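Mar 23, 2026

Sent back the RSVP for the cousins' reunion in October. It's at the Wendarico, three nights, and we said yes to two. My sister wants everyone there for all three and called twice to say so. I told her two was what we could do, with the drive and the dog, and that the room rate doesn't drop for family. She said she understood, in the voice that means she doesn't.

The harder part is the gift money. She's collecting 50 dollars a household for our aunt and uncle's anniversary present, and there are 23 households on the list. Some have paid. My brother hasn't and won't, and she wants me to bring it up with him. I said no. I've carried messages between those two for 12 years and it never helped either of them. I wrote her a short note afterward so it wouldn't turn into another call: I'm paying my share, I'm not asking him for his, please talk to him directly. I read it over once and sent it.

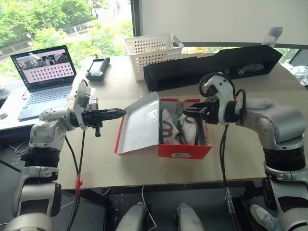 Thank-you notes are the other thing I've put off. My niece's shower was weeks ago and I still owe notes to the women who helped me host. I bought a box of plain cards at Luviment and did four after supper. I keep the addresses on slips of paper in an open shoebox, same as that one on the tabletop, and half the slips are for people who have moved. Two of the notes will have to go through my niece. I don't like doing it that way, but a late note beats none.

My sister wrote back at nine. She said fine. Nothing about the third night. I'll leave it there and call her next week about the food, which we do agree on.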